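FOR IMMEDIATE RELEASE

Mathias Shoe Repair Will Now Fix Your Shoes by Mail, Having Run Out of Reasons Not To

SORECK, 7th June. Mathias Shoe Repair, which has resoled, restitched and quietly judged the footwear of Soreck for longer than its phone number has had an area code, today opens a mail-in service for customers who live too far away to drop in, or who live close by and have been meaning to drop in for several years.

The service covers Losport, Betport and anywhere else a box can be sent. Customers order a flat-packed box, put the shoes in it, and send it to the workshop. The workshop looks at the shoes, sends back a price, and waits. If the answer is yes, the shoes are repaired. If the answer is no, the shoes come home in the same box, free of charge, with their laces tied.

The mail-in service began as a trial last November, when the shop offered it to former customers who had moved away and kept writing to ask. The plan was to stop after the winter. The letters kept coming, and so did the boxes, one of which held a pair of roller skates and no note.

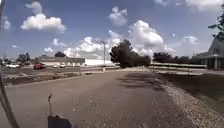
Most of what arrived during the trial was everyday stuff. Work boots made up the largest share, followed by plain leather lace-ups and a great many ankle boots with one heel worn down at an angle. The shop has no opinion on how anyone walks. It does keep a separate shelf for pairs where the left shoe looks ten years older than the right.

By the end of the trial the workshop had repaired 2807 pairs, counting the skates. It turned down some 400 more. The usual reason was a molded sole that had crumbled from sitting in a closet, a fate that mostly befalls shoes being saved for best. Mathias would like the public to know that shoes saved for best are, in its experience, the shoes in worst shape.

What it costs, and what it doesn't

A standard resole by mail costs the same as it does at the counter, plus shipping one way. Heels, stitching, eyelets and zippers are priced by the job. There is no membership, no app, and no tier named after a precious metal. Customers who ask for the premium option will be offered the regular option with a thicker sole.

Turnaround is nine working days from the day a customer says yes to a price. The shop is aware that other businesses promise less. It has also seen what glue looks like when it is hurried.

Shoes may be sent dirty, within reason. Mud will be brushed off at no charge. Anything that needs a chisel will be brushed off at a small charge, and the customer will be sent a polite card. 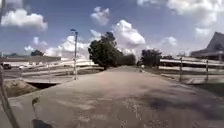 Uneven concrete on a bright day, with shade on the right for those who want it.

The walking-in question

The service comes with one new feature, and it is the part the workshop argued over longest. Every resoled pair now includes a free second look. Customers are asked to wear the shoes as they normally would, on the ground they normally cover, and then, if something rubs, squeaks or feels wrong, to mail them back for adjustment. The offer stands for three months.

The idea came from a simple complaint. A shoe that feels fine on a shop carpet can turn on its owner by the second corner. Carpet is a flatterer. Pavement, gravel and the long way back from the bus are better judges, and the shop has decided to let them have their say before it calls a repair finished.

For the record, a squeak is the most common complaint and the easiest to cure. A rubbing heel takes longer. A customer who has decided, after many years, that the shoes were always half a size too small is beyond the reach of the second look, although the shop does own a stretching machine and is fond of using it. 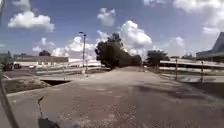
How to send a pair

Order a box from the shop in Soreck, by phone or by postcard. Boxes hold one pair of boots or two pairs of shoes that get along.

Take out insoles you want to keep. Take out anything else you want to keep, too. The trial turned up house keys, a library card and half a grocery list, all of which were returned, the grocery list with some reluctance because it mentioned pie.

Write down what is wrong. "They're broken" is a start. "The left one lets in water by the little toe" will get you a faster price.

Do not send single shoes unless you own a single shoe. In that case, please say so, or the workshop will spend a morning looking for the other one.

What stays the same

The counter in Soreck will keep its usual hours, its bell, and its chair that nobody over a certain height should sit in. Walk-in repairs will not be bumped to make room for mailed ones. The two lines run side by side on separate benches, and each bench is convinced the other has the better lamp.

Shoes left at the counter and not collected will still be held for a year, then given away. The shop takes this chance to remind the owner of the green suede pair that the year is very nearly up.

Drop-off points in Losport and Betport are being looked into. They have been looked into before. Mathias promises to announce them when there is something to announce, and to keep this kind of release short in the meantime, having seen how this one went.

About Mathias Shoe Repair

Mathias Shoe Repair mends shoes, boots, belts and the occasional handbag in Soreck. It does not cut keys. People ask.

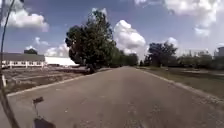 betport_boots wrote:
Used this in the trial for a pair of work boots and they came back better than new, but nine working days is a long time if they're your only pair. Any chance of loaners? I did mine in sneakers and my boss had remarks.

Reply

Anonymous wrote:
Do they do hiking boots with the rubber bit that goes up over the toe? Mine is peeling and every place in Losport tells me to buy new ones. I don't want new ones, these finally fit.

Reply

stillwalking wrote:
Toe rubber yes, they did it on mine. Send a note saying where it's lifting. They also stretched the width without me asking and they were right.

Reply

Anonymous wrote:
Green suede pair might be my sister's. Will call.

Reply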